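Hendriks Court Residents' Association
Minutes of the general meeting held 22/08/2019 in the ground floor lounge

The meeting opened at 7 p.m. Minutes of the previous meeting were approved with one correction: the bike room key deposit is per household, not per key.

1. Water shutoff

The building manager reported on the replacement of the main riser valves. The work goes to Carkeo, whose quote was the lower of the 2 received. Water to the east stairwell will be off from 9 a.m. to 4 p.m. on both working days. Notices will go up in the elevator and by the mailboxes at least a week ahead.

Residents asked whether the water would be safe to drink right after it comes back on. Carkeo's advice is to run the cold tap until it is clear, starting with the bathtub if there is one, and to leave kettles and coffee machines until last. Anyone with a screw-on filter at the kitchen tap should take it off first.
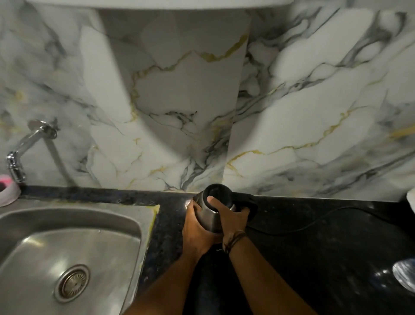
Container, most likely a kettle, held just above a kettle base on the kitchen counter.

A resident on the fourth floor asked for the work to be moved to a weekend. The manager said the weekend rate would add $691 to the bill. A show of hands was taken and the weekday schedule stands.

2. Scale and low pressure

Several apartments on the upper floors have weak flow at the kitchen tap. The manager has looked at three of them and found scale in the aerators. Residents can unscrew the aerator and soak it in white vinegar overnight. If the flow is still weak after that, write it in the repair book with the apartment number and which tap it is.

The same question came up about kettles. The association does not supply a descaler. Vinegar and water, boiled once and rinsed out twice, was recommended by a few people present.

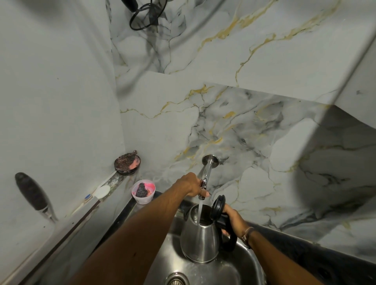
Page last changed: August 2019

It was asked whether a softener could be put in for the whole building. Stelico gave a price for this two years ago and it was turned down as too high. The manager will ask for a new price, including yearly salt and service, and bring it to the next meeting.

3. Laundry room

Dryer number two is working again. The repair came to $529 and was paid from the maintenance fund. The lint screens are still not being cleaned between loads. A new sign will be put up.

The request for a third washer was put off. There is no free drain on that wall, and moving one would need a permit.

4. Courtyard

Grikar will trim the hedge along the parking lot before the end of August. Cars in the first row need to be moved that morning. The budget for fall planting was set at $300. The broken bench will be taken away and not replaced this year.

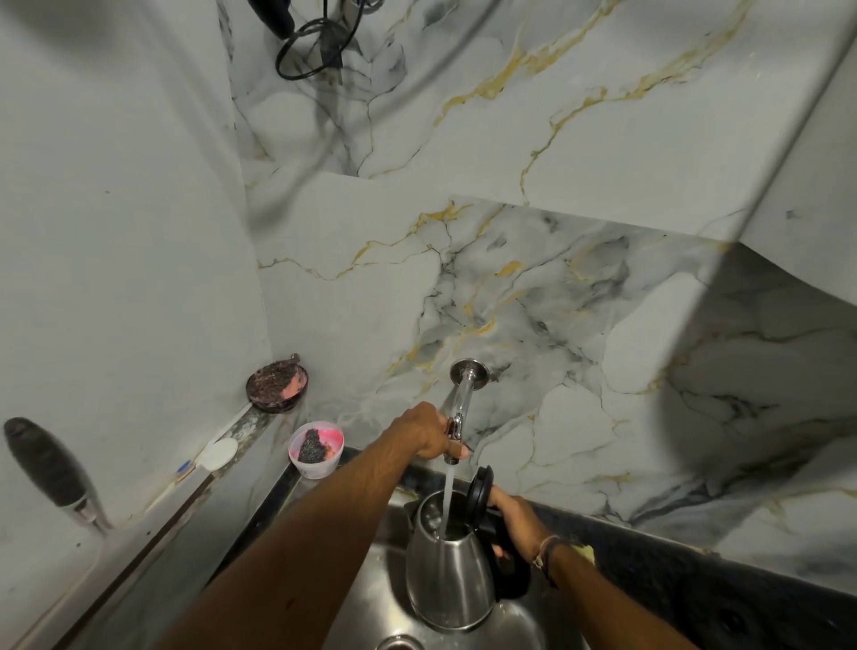
5. Other business

The stairwell light on the third floor is out again. The manager will have the fixture checked this time instead of changing the bulb.

Packages left in the lobby for more than a week will be moved to the office.

A request to allow grills on the balconies was not taken up. The rule in the lease stays as it is.

The meeting closed at 8:25 p.m. The date of the next meeting will be posted by the mailboxes.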